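Home Newsletter Past Issues Swap Board Contact

The Folding Corner

I had every intention of writing about winter coats this time, and then I opened my closet and a stack of jeans slid out onto my feet. So jeans it is! Coats can wait until August, when nobody wants to think about them anyway.

I used to hang all my pants. It looked great for a week, then the hangers bowed in the middle and everything ended up with a crease across the knee. Bình Lâm, who wrote the drawer piece a few issues back, talked me into folding instead, and I've been converted ever since (mostly - my one good pair of dress pants still gets a hanger, and I won't be argued with on that).

My big discovery is that the bed beats the table. I always folded on the kitchen counter because it was the right height, but it's too narrow and the legs kept slithering off the side. On a bed you can get the whole pair down flat, waistband to hem, and really see where it's bunching. Black denim is the worst for this. You can't spot a wrinkle in it under a lamp to save your life, so I do mine in the morning with the curtains open.

The seat is where it goes wrong for me. If the fabric bunches there, the whole fold comes out lumpy and the stack leans. I smooth down from the waistband with a flat hand, going over the back pockets, then tug each leg from the hem. After that it's one leg over the other, the crotch point tucked in so you've got a straight edge, and up in half.

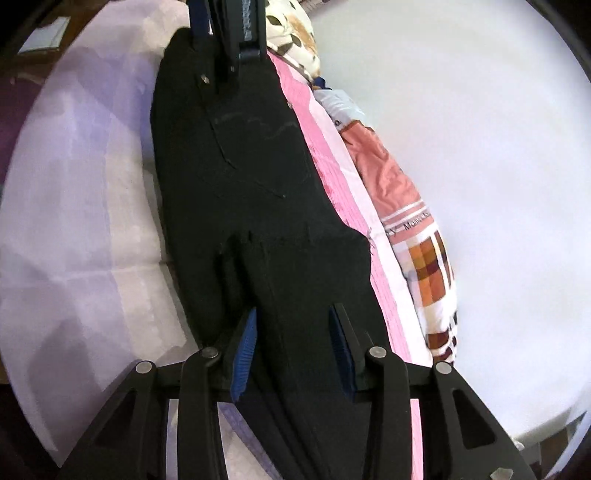
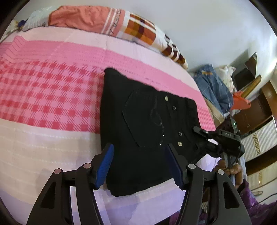
Black jeans on the bed, back pocket up. The second photo has the pair folded, with the pale stitching on the pocket.

I like to keep a back pocket on the outside. I own 3 pairs of black jeans that look exactly alike from the front, and the pocket stitching is the only way I can tell them apart in a dark drawer. Rivets I try to keep away from anything knitted. I lost a nice Prerico sweater to a rivet once and I'm still a little sore about it.

From there you can fold in thirds and stand them up in the drawer, or leave them in half and stack them on a shelf. I've tried both. Standing up wins if your drawer is deep enough, and mine just about is, as long as I don't get greedy. My old Unero dresser was too shallow for anything thicker than a T-shirt, so if that's what you're working with, go with the shelf.

A couple of you wrote in asking about wash day. I turn black denim inside out, wash it cold and hang it by the waistband to dry. Shake it hard before it goes on the line and you'll have a lot less smoothing to do later.

If you've got a better way to handle wide legs, please send it in - mine still come out looking like a burrito.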